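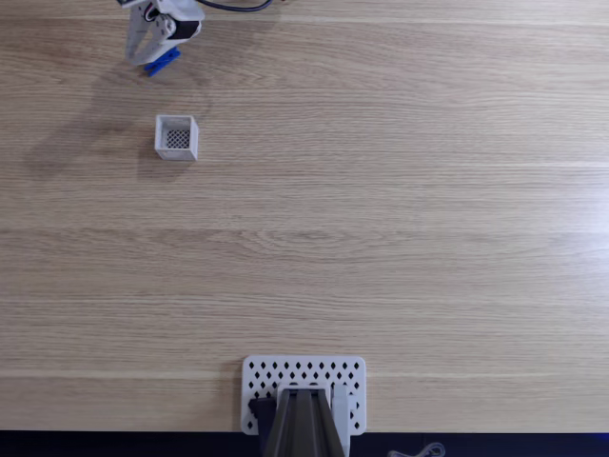
Slide 1: wooden tabletop, white gripper at upper left

OK, morning everybody. Let me put my phone on silent first, which is funny given the topic. I'm here to talk about pairing, and why people give up on it.

So I've been answering support mail for the Skareo speaker for 11 months now. Last quarter we got 420 messages, and 386 of them were about Bluetooth. Pause here, let that sink in!

The classic one goes like this. Speaker's on, light's blinking, phone can't find it. Nine times out of ten it's still hooked up to the old tablet in the kitchen. (Ask for hands: who's done this? I have, twice.) Go into the tablet, tap Forget, try again.

Next one is the reset. Our old manual said "hold the button." Which button? How long? We changed it to "hold the power button for 7 seconds, until you hear two beeps" and the mail on that dropped right off. I wish I'd asked for it sooner. 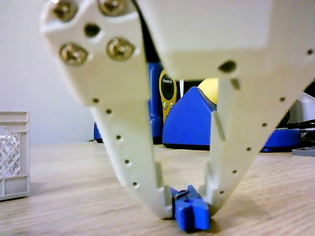 Slide 2: gripper fingers and a small blue object

Now, Restomham. That's our soundbar, and it remembers the last phone it talked to, so in a big family it's a daily fight. Tell the story about my cousins and the wedding playlist, keep it short.

Skip the Endside app if we're past 20 minutes. If not, show the rename screen, because three speakers all called "Speaker" is no fun for anyone.

Questions, then coffee. Handouts are by the door, take the one with the bigger print.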